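The ferry from Josberg stopped running in February, so she took the bus the long way round, through Paston, with the box on her knees.

It was a shoebox with string around it. Her aunt had tied the string herself, before the hospital, and had written the name of the town on the lid in pencil. Brendach. No street and no number. The lawyer had said it was up to the family what to do with it, and the family had looked at her, as she was the one without children and with a job that let her take days off.

The bus was nearly empty after Paston. The driver had the radio on low. A man across the aisle ate an orange and put the peel in his coat pocket piece by piece. She thought about opening the box. She had thought about it on the train too, and the night before in the kitchen, with the scissors out. It didn't weigh much. When she tilted it something slid from one end to the other and stopped.

Her aunt had lived in Brendach for one year when she was 20. That was all anyone knew. There had been a job in an office, and then there had not been a job, and she had come home with a bad cough and never talked about it. She had married, buried a husband, run the shoe store, sold the shoe store. She sent no cards to Brendach and none came from there.

"End of the line," the driver said, though they were still on the hill.

He meant that the road was closed for repairs. She would have to walk down.

It was four in the afternoon and already getting dark. She walked on the side with the railing. Halfway down, there was a sign with the name of the town and its population, 3,814, and somebody had scratched at the last number with a key or a nail. She could see the harbor and the long roof of the fish market. She shifted the box to her other arm.

She had one thing to go on. In the back of her aunt's address book, on the page for X, there was a name without a phone number: El Sherbiny. She had looked it up and found a restaurant on the harbor street. The reviews said the soup was good and the service was slow.

The restaurant was open but there were no customers yet. A woman her own age was folding napkins at the counter.

"Kitchen starts at five," the woman said. "You can sit if you want."

She sat by the window with her coat on and put the box in front of her.

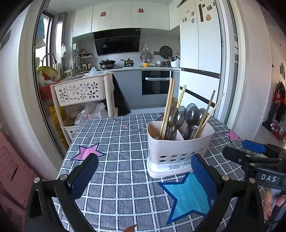 "I'm looking for someone who knew my aunt," she said. "It would be a long time ago. 50 years, or more than that."

"What was her name?"

She told her. The woman stopped folding. She went through the door behind the counter, and there was talking back there, first quiet and then less quiet. A pot lid fell. Then an old man came out in an apron, drying his hands. He was past 70 and very thin, and he looked at the lid of the box before he looked at her.

"That's her writing," he said.

"Yes."

"She made her B like that. Like an 8." He sat down across from her. "She's dead, then."

"In the fall."

He nodded. He asked if it had been quick, and she said no, but that it hadn't hurt much toward the end. He seemed to be checking this against something. Outside, a boy went by pushing a bicycle with a flat tire.

"I don't know if this is for you," she said. "She only wrote the town."

"She'd never write my name. She'd be afraid someone would read it."

He didn't touch the string. The woman brought tea that neither of them had ordered and went back to her napkins, a little closer than before.

"Do you want me to go while you open it?" she asked.

"When is your bus?"

"There's one at eight, from the top of the hill."

"Then you have time to eat," he said. He moved the box to the chair beside him – carefully, with both hands – and went back through the door. She heard him light the stove. She took off her coat.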